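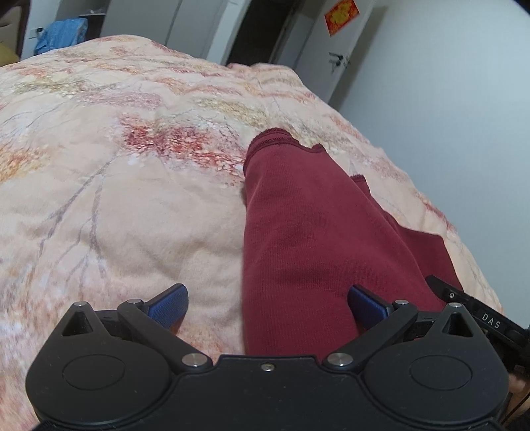

Ob ich denn wisse, wie man die Tomar im Leerlauf hält, wenn der Motor noch kalt ist, wollte die Stimme am Telefon wissen, und ob ich auch wirklich bis Bivska fahren wolle, auf so einem alten Roller. Ja! Natürlich wollte ich! Und so stand ich im August in einer Garage in Tevivum und drehte zum ersten Mal den Schlüssel.

Was für ein Klang! Heiser, ein bisschen beleidigt, dann plötzlich rund und hell wie eine Nähmaschine, die ein Lied gelernt hat. 647 Kilometer lagen vor mir, fünf Tage hatte ich, und im Helmfach lag nichts als eine Zahnbürste und ein Kerzenschlüssel.

Die Küstenstraße nahm ich mit fast 8 PS (mehr gab sie nie her) und sang die ganze Steigung hinauf. Oben roch es nach Harz und Zweitaktöl, ich schwöre, es gibt kein besseres Parfüm. Hinter Culta überholte mich ein Traktor, der Fahrer hupte, ich hupte zurück, und die Hupe blieb hängen. 400 Meter lang fuhren wir so durchs Dorf, die Tomar und ich, laut wie eine Hochzeit, und aus den Fenstern wurde gewinkt.

In Bivska ging sie mir vor der Fähre aus. Ich trat den Kickstarter, einmal, noch einmal.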